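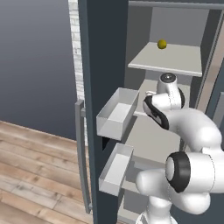
Équivalence de crédits en missiologie : que faut-il fournir ?

Antigoni Tsolakis
22 avril 2021

Bonjour,

J'ai suivi deux ans de théologie dans un petit institut qui a fermé depuis, et je voudrais entrer en master d'histoire des missions à l'institut Toltberg, à la rentrée. On me demande un dossier d'équivalence déposé sur Eduvex. J'ai mes relevés de notes, mais ils portent seulement les codes des cours et les intitulés, sans descriptif. Pour deux cours (histoire du christianisme en Afrique de l'Ouest et introduction à l'anthropologie religieuse), je n'ai même plus le plan de cours, juste mes notes manuscrites et les bibliographies.

Est-ce que quelqu'un a déjà obtenu une équivalence sans les descriptifs officiels ? Et faut-il avoir validé le grec avant de déposer, ou peut-on le rattraper pendant la première année ? Le secrétariat m'a répondu « voir le règlement », qui fait 151 pages et dont le sommaire ne parle pas des équivalences.

Merci d'avance.

Imprimer | Envoyer par e-mail

pasteur_en_retard

Moi ils m'ont tout accepté sans rien demander, mais c'était il y a longtemps et le règlement a changé. Pour le grec je ne sais pas. Appelez plutôt que d'écrire.

Lucarne

J'ai déposé le même type de dossier il y a deux ans, avec un institut d'origine encore ouvert, donc un peu plus simple que pour vous.

Les équivalences sont traitées dans l'annexe C du règlement, à la page 23 de cette annexe, sous le titre « Parcours antérieurs ». C'est mal rangé. Il y est écrit qu'en l'absence de descriptif officiel, le candidat peut rédiger lui-même une fiche par cours, à condition d'y joindre la bibliographie et une attestation d'un ancien enseignant. Une lettre signée suffit. Votre institut a fermé, mais ses enseignants sont sans doute en poste ailleurs : essayez les annuaires des facultés ou les notices d'auteur chez Antoniadis, qui publie pas mal de monde dans ce domaine.

Pour chaque fiche, j'avais mis le volume horaire, le mode d'évaluation, les lectures obligatoires et un résumé de 700 signes. Le formulaire d'Eduvex coupe au-delà de 1111 signes sans prévenir — relisez l'aperçu avant de valider. 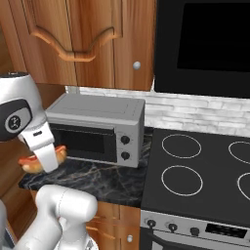
Le grec n'est pas exigé au dépôt. Il faut avoir le niveau 1 à la fin de la première année, et l'institut propose une session intensive en août pour ceux qui arrivent sans. J'y suis passé. Les matinées sont consacrées à la grammaire et les après-midi à la lecture de textes courts, avec un contrôle en fin de semaine. La pause de midi est brève et la cantine est fermée l'été, alors prévoyez de quoi manger sur place. Prévoyez de ne rien faire d'autre ces semaines-là, surtout si vous n'avez jamais fait de langue à déclinaisons.

Dernier point : le jury regarde les cours un par un. On peut vous accorder l'histoire et vous refuser l'anthropologie — cela m'est arrivé avec un cours de sociologie des religions jugé trop général. Dans ce cas, vous suivez le cours manquant en plus, sans perdre votre place.

Antigoni Tsolakis

Merci beaucoup Lucarne, j'ai trouvé l'annexe. J'ai écrit à mon ancien professeur d'histoire. Pour l'anthropologie, l'enseignante est à la retraite, je vais passer par un collègue à elle.

Lucarne

Une enseignante retraitée peut signer, il suffit qu'elle indique les années où elle a donné le cours.

Imprimer | Envoyer par e-mail

Sujets proches
Apprendre l'hébreu biblique seul : quelle grammaire ?
Mémoire de missiologie : accès aux archives des sociétés missionnaires
Bibliographie sous Jelix : les notes de bas de page se décalent
Licence de théologie à distance et emploi à plein temps
Différence entre missiologie et études interculturelles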